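Home Manuals Plilel Planner Set-up Perception Support
Print this page | E-mail this page
9 shares | 16 comments

4. Setting up the segmentation stage for thin objects

This section explains how to prepare the segmentation stage of Plilel when your task includes thin objects such as sticks, pens, straws or cables. It is supposed that you have finished section 3 and that your recordings are already imported and calibrated. If the calibration lamp in the status bar is still yellow, please go back to section 3 before you continue.

4.1 Before you begin

You need an account with the right "edit pipeline". If you have only the right "view", the buttons in this section are grey. Ask the person who administrates your Ravport server. In our office it is Adaeze Amadi, and she can change the right while you are logged in.

Note: Pipelines made with the older Dawber format open in read-only mode. Save them under a new name first.

4.2 Steps

1. Open the project and choose Perception, then Segmentation.

2. In the field "Model", select thin-parts. The general model is faster but it often joins two neighbouring sticks into one mask.

3. Set "Input width" to 700. A smaller value loses the ends of the objects.

4. Set "Minimum mask area" to 16. The factory value is much higher and was chosen for boxes and cups.

5. Switch on "Mask own tool". Draw the outline of the gripper one time, with the fingers fully open, and press Store. Repeat it with the fingers closed.

6. If a second tool can come into the view, switch on "Mask other tools" also. The stored outline does not cover it, as its position changes from one moment to the next.

7. Press Apply. The planner restarts and listens on port 2423.

8. Open the preview and move slowly through one recording. Every object should keep the same colour from start to end.

Caution: Do not press Apply while a real arm is executing a plan. The planner loses its collision map during the restart and the arm stops where it is, also with an object in the fingers.

4.3 Checking the grasp candidates

For each mask the software proposes a grasp line across the short side of the object. Choose View, then Grasp lines. A line which goes across two objects means that the masks are joined. Raise "Edge weight" by one step and press Apply again.

Objects lying on the table and objects standing in a container must be checked separately. Use recordings of both kinds.

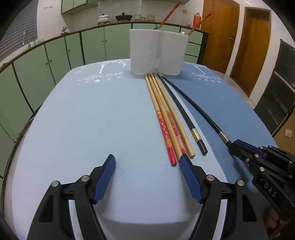
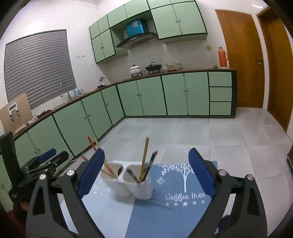

The parameter "Background print" tells the segmentation how much it should trust a contrast edge which lies flat on the table plane. With the value Low, every strong edge may start a new mask. With the value High, flat edges are ignored unless the depth data supports them. A cloth with white trees and lettering, as on this table, needs the value High, or a thin trunk can be proposed as an object to grasp. The sticks in the white double holder are less affected by this parameter, and for them "Crossing objects" is more important. Set it to Split. Hedvika Ondrejka, who maintains this module, recommends to change only one of the two parameters between test runs.

Note: With High, very flat objects such as paper labels may disappear from the preview. Return to Medium for such tasks.

4.4 Saving

Choose File, then Save pipeline. Write the name of the model and the value of "Background print" in the comment field. Continue with section 5, Motion limits.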